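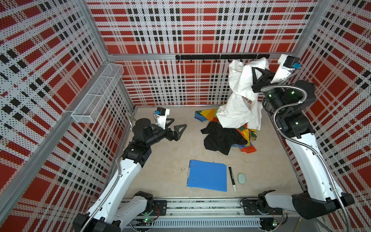
Changing the walls instead of the model

November was mostly laundry for me. I've been working on pulling single pieces of clothing out of a mixed pile with two arms, and I finally have a result I'm willing to write down, so this is the long version of what I told people at lunch.

The policy is the same one I described in the Grikley post. It takes the two wrist cameras plus the fixed view and puts out joint targets for both arms. I trained it on demonstrations recorded in a cell with plain gray walls, and on those walls it did fine. Then we moved it to the second cell and it fell apart. The arms went to the wrong height, or closed on air next to the pile. The floor was the same beige and the clothes were the same clothes, so I blamed calibration and lost a good part of a week to that. Calibration was fine.

Booker Thibodeaux suggested the walls. He had seen something similar on the Plorkota project, where a model had learned to judge depth from a seam in the background. I didn't have a better idea, so we put in printed panels, the red, black and white plaid, and started recording with those. The pattern is loud on purpose. If the model is leaning on the background, a plaid that runs toward the floor from both sides should pull it off course in a way I can measure.

Setup

I kept the task small. One white cloth goes on top of a pile with a striped cloth and a black garment. One arm grips the white cloth and lifts it clear, and the other stays open over the floor until it's needed. Desk items (folder, marker, eraser) stay out in front as distractors. They are never the target, and touching one counts as a failed run.

I compared two training sets of the same size:

Set A: gray walls only.

Set B: gray walls, with 10 percent of the episodes swapped for plaid ones.

Everything else was held fixed, including the seed and the number of training steps. I tested each on 35 runs in the plaid cell. Pile layouts were set from printed reference photos so both models saw close to the same starts. Cloth never lands the same way twice, so "close to" is the best I can do.

Result

Set A finished 6 of 35. Set B finished 29 of 35. I expected a gap but a smaller one. On gray walls the two models were even, as far as I can tell from the runs I did, so adding the plaid episodes didn't seem to cost anything.

The failures are different too. Set A mostly missed in height, which fits the background story. Set B mostly grabbed two layers at once and lifted the striped cloth along with the white one. That is a grasping problem and I don't think more wallpaper will fix it.

What I don't know

I only have one loud pattern. It could be that Set B learned this plaid and nothing more general. Halvorsen, the next pattern set on my list, is all diagonals, and I'd like to test on it without training on it. I also haven't separated the wrist views from the fixed view. My guess is that the fixed view does most of the damage – it has the most wall in it – but that's a guess until I run with it masked.

The Teletti logs are being cleaned up now. I'll post the per-run sheet once the labels for double grabs are consistent. Right now I have 2 names for the same failure in there and need to pick one.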